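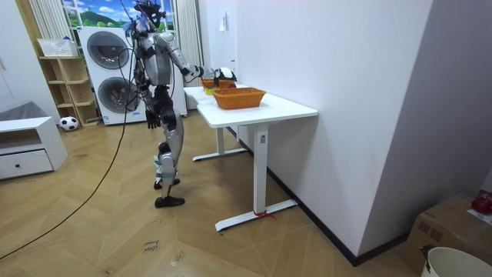

Figure 9.1 A humanoid robot at a sorting desk with two woven baskets.

Chapter 9
When the work changes hands

Pavimska packs mixed baskets for shops and canteens. Until last April its packers filled every basket by hand, roughly 300 in a shift. The firm then began to pass some of the picking and placing to robots. No packer lost a post, but most jobs changed.

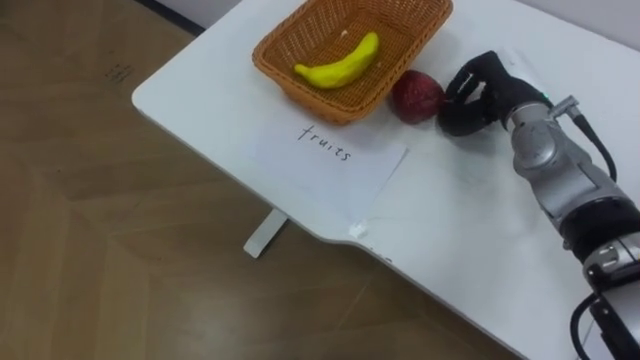
Figure 9.2 A robot hand reaching towards an apple. The paper by the basket reads "fruits".

A packer sorts by habit. A robot needs the task set out in small steps: which item, which basket, where to let go. Writing those steps is now paid work at Pavimska, and former packers do most of it.

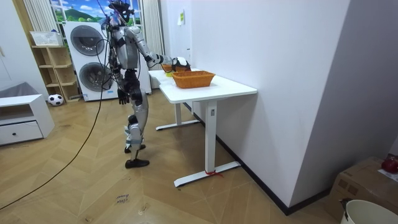
9.1 Who gains and who waits

Staff at Pavimska named two gains, fewer sore wrists and a steadier pace. They also named a loss. Talk across the bench had filled the day, and watching a machine is quieter.

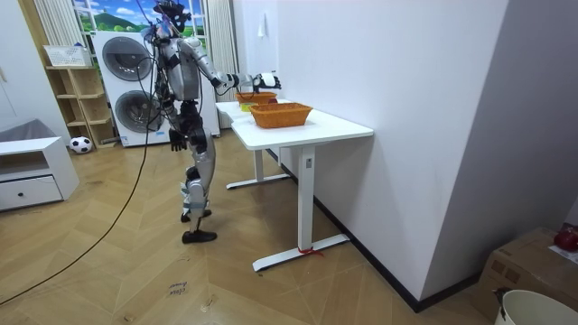
Figure 9.3 The hand held over the farther basket.

Pay was settled last. At Lehtinen, a larger firm, 64 packers were moved to a higher grade before any robot arrived. Section 9.2 compares the two agreements.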